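Dicas da casa › Cozinha e lixo

O que aprendi sobre separar o lixo vendo dois braços robóticos

Fui ao dia aberto da Urkusitz e voltei cheia de ideias para a cozinha! A demonstração de que mais gostei foi a da arrumação: uma mesa com garrafas e embalagens espalhadas, um balde transparente ao fundo e dois braços a tratar do assunto. Fiquei ali colada ao vidro e perdi metade da visita guiada (e o café).

A primeira dica copiei logo: forrar o balde com um saco largo, com a borda bem dobrada para fora. Em casa eu usava sacos à justa e escorregavam sempre para dentro. A segunda é pôr o balde perto de onde se trabalha, sem tampa, enquanto se arruma. A tampa volta no fim. 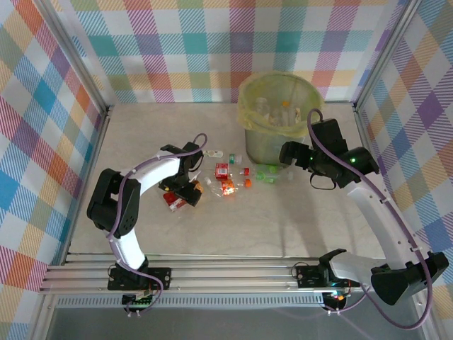 Os dois braços junto às garrafas, às embalagens e ao balde já forrado.

As tampinhas soltas são uma chatice, rolam para todo o lado! Eu agora esvazio a garrafa, espalmo-a e volto a enroscar a tampa antes de a deitar fora. Para as que sobram tenho um frasco de 400 ml ao lado do lava-loiça, e enche num instante.

Outra coisa que passei a fazer depois do jantar: juntar tudo no meio da bancada, garrafas de um lado e pacotes do outro, e só então levar ao balde. Poupa imensas viagens. Os pacotes de cartão passo por água e deixo escorrer de boca para baixo.

Em novembro há nova visita e já me inscrevi. Desta vez levo os miúdos!

Publicado em 19 ago 2018 | Contacto | Voltar ao topo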